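Kodikara Packing Table – data card
Version 3, September 19, 2026
Maintained by Mitali Weerakoon and Victor Langat

What is in it

Kodikara is a collection of 3,861 still pictures of ordinary things being put into boxes, or sitting in boxes waiting for somebody to do something with them. Cables make up a good share. The rest is soft goods, desk bits, packing foam and a lot of cardboard. Each picture comes with one line of plain English and a set of tags from a list of 36.

We put the collection together because we were tired of packing pictures where every object is new and a hand's width from its neighbour. Whether ours is any better for your purpose is something you should check before you rely on it. The earlier release, Porell, was described by its own authors (us) as "varied", and a second look showed it was mostly the same few cartons turned round.

Layout of the download

pictures/ – the stills, one folder per table session
lines.csv – one row per picture: file, line, tags, who wrote it
tags.txt – the tag list with a short meaning for each
disputed.csv – rows where two people could not agree

The rows in disputed.csv are also in lines.csv, with the first writer's version. If you want a cleaner set, drop them. Please don't then report your score as a score on the whole thing.

How the lines were written

Prasanna Mollah and Chathurika Matubbar wrote the lines separately and then compared. Fathima Pramanik settled the differences, or declined to. The rules were short:

Name the thing by its everyday name. "Cables" will do if you can't tell what they were bought for.

Say where it is only if you can point to an edge, a flap or a surface next to it.

Don't guess what is underneath. A pile is a pile.

Tag the container and the contents separately.

The third rule caused the most arguments, and cables caused nearly all of those. A typical cable row has the line "Tangled black power cables in an open cardboard box, flaps out" and the tags box-open, cable, tangled, plug-visible, background-items. The last tag is there for the pack of tissues sitting on pink egg-crate foam at the far side of the white table, and for the keyboard on the flattened cardboard beyond it. Chathurika wanted the foam tagged as packing material. Prasanna said foam with tissues on top of it is a stand. It stayed as background.
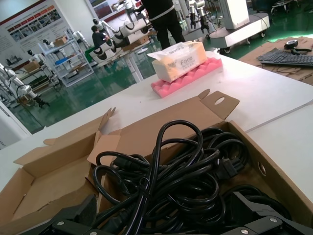
Known problems

Cable counts. There are none, and you should distrust any you derive. We tried counting by plugs and by loops on a trial batch of 20 pictures and the two methods disagreed so badly that we dropped the column.

"Tangled" against "coiled". The tag list treats these as opposites. They aren't. A bundle can be in thick coils and still be a tangle, and in those cases we used tangled alone. If your work depends on telling a neat coil from a mess, redo this tag yourself.

Half-full boxes. Some boxes have folded partitions inside, so one part is bare floor and the other is heaped. There is no tag for that. Somebody asked for one in March and we said yes, and it still isn't done.

Holes. Round holes punched in the cardboard are not tagged, although they are easy to see and probably useful to anyone interested in lifting the box. Mistamier, the older set whose tag list we started from, didn't tag them either, and we copied the gap along with everything else.

Black on black. Connector ends lying among cables of the same colour are under-tagged. Treat a missing plug-visible as "not noticed".

What we would not use it for

Estimating weight, or how long a box takes to pack. A still doesn't hold that, whatever the Praltard write-up claims to have got from it. We'd also be wary of using it to judge tidiness. Two writers isn't enough for a matter of taste, and ours have both changed their minds.

Changes since version 2

Tags "lead" and "cord" merged into cable.
disputed.csv added.
Misspelt folder names left alone, as people's scripts already point at them.

Corrections go to Victor. Send the file name and the line you think it should have – a general remark that the tags are poor is fair, but he can't merge it.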